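The back room, bit by bit

Gallery updated 3/24/24

Well, we finally have a work room! Long-time readers will remember me moaning about it back in November, when every project I started had to be packed up before tea and half of it lived under the bed. I promised I'd put some pictures up once the place was fit to be looked at, and I reckon it's close enough now. It isn't finished (is anything ever?) but there's a proper table to work at, the colours have settled down and I've stopped tripping over paint tins on the way to the light switch.

I'm keeping the gallery small this time. Last time I put up 24 pictures of a hallway and I think I lost a few of you somewhere around the skirting boards.

Pale timber against light grey 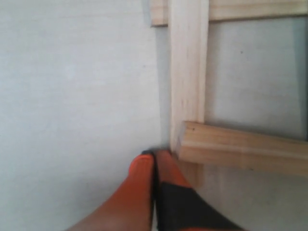
I went back and forth on the grey for ages. We had 4 sample pots on the go, and my favourite on the card was a Prusness one that turned a nasty sort of mauve as soon as the lamp went on. The one we ended up with is softer and I love it. It's a bit cool in the mornings and much kinder by late afternoon.

Leaving timber bare was the other big argument at our place. I'm on the bare side, always have been. I like being able to see the grain and the odd knot, and if I get sick of it I can still oil it later – you can't very easily go the other way once there's paint in the grain. My only advice is to sand your edges more than you think you need to. I gave up early on a shelf in the hallway and my good jumper has been paying for it ever since.

For anyone who asked about brackets and screws, most of ours came in a mixed box from Rungrueang, the little hardware place near the station. They'll let you buy two of something if two is all you need, and they don't sigh at you while you're deciding.

The table, with the cloth behind it

I wanted one big clear surface more than anything else in the room. My old desk was a Mekamar thing with drawers down both sides and nowhere to put your knees, and I'd managed to cover every centimetre of it in glue. Pale tops do show each crumb and speck, so I keep a soft brush handy and give it a once-over when I remember (not often).

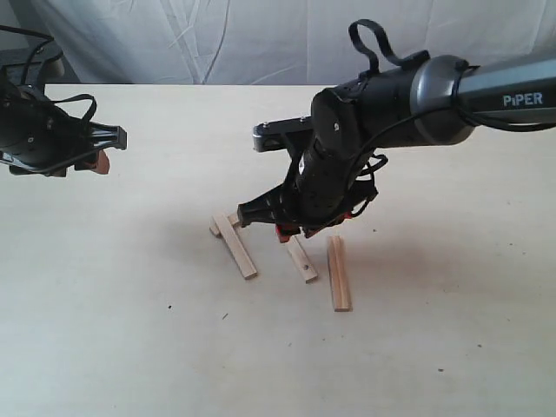
As for the cloth, I've been told more than once to iron it. I'm not going to! A plain pale sheet bounces a bit of light back, it goes in the wash with everything else and it cost next to nothing. I priced up a made-to-measure blind from Wundier while I was at it and had to have a little sit down. There are much better things to spend 2,000 dollars on, like a decent lamp and a floor that doesn't creak.

Still to come are some hooks along the wall, a stool that's the right height and a better answer for the power cords, which have a way of getting everywhere. I'll add more pictures to the page when the hooks are up. If you've got a favourite timber oil that doesn't go yellow, leave me a note in the guestbook, I'd love to hear about it.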